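Drumby needs a night proofreader for the weekly puzzle magazine

We print crosswords, word searches and one logic puzzle that makes people write in. Our last proofreader, Ragnvald Viklund, left in January to grow onions, and the letters page has been getting longer ever since. Issue 485 had two answers for 14 Across. Issue 492 had none.

The job is part time, four evenings a week, from home or at our office above the shoe repair place. You solve every puzzle in the issue, in pen, and tell us where we went wrong. Tact is welcome but slows things down.

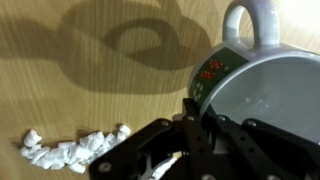
Do I need experience in publishing?
Experience helps less than you'd think, so we don't ask for it. A retired tax clerk and a school bus driver have both done this job well. An English professor lasted one issue.

What we do ask for is a good ear for spelling, a fair knowledge of rivers, and the patience to check that a word search contains the words it says it contains. It should also not contain certain others. Gadisa Habte, who sets the big grid, will argue with you about hyphens. Let him finish, then take them out.
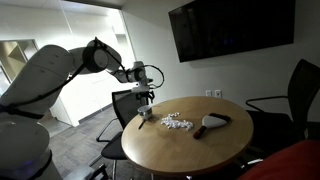
Round the table with the white arm.

Pay is by the page, on the 10th of the month, and the rate goes up after your first 5 issues. You also get a free subscription, although by then you'll know all the answers.

The trial is one unpublished issue with mistakes planted in it. We pay for the trial whether or not you find them.

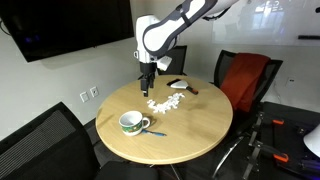
If you find mistakes we didn't plant, please list them on a separate sheet and be gentle, as Gadisa reads those himself. Send the pages back by mail or drop them through the door. Scans are fine if we can read your sevens.

To apply, write to Raquel Antunes with:

- A short letter, with no puns in the first paragraph
- The evenings you can work

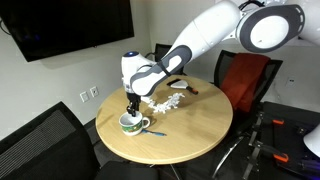

- One clue of your own for the word "ordinary," along with any complaint you have about our past issues

Drumby Puzzle Weekly | Contact the editor | Back to top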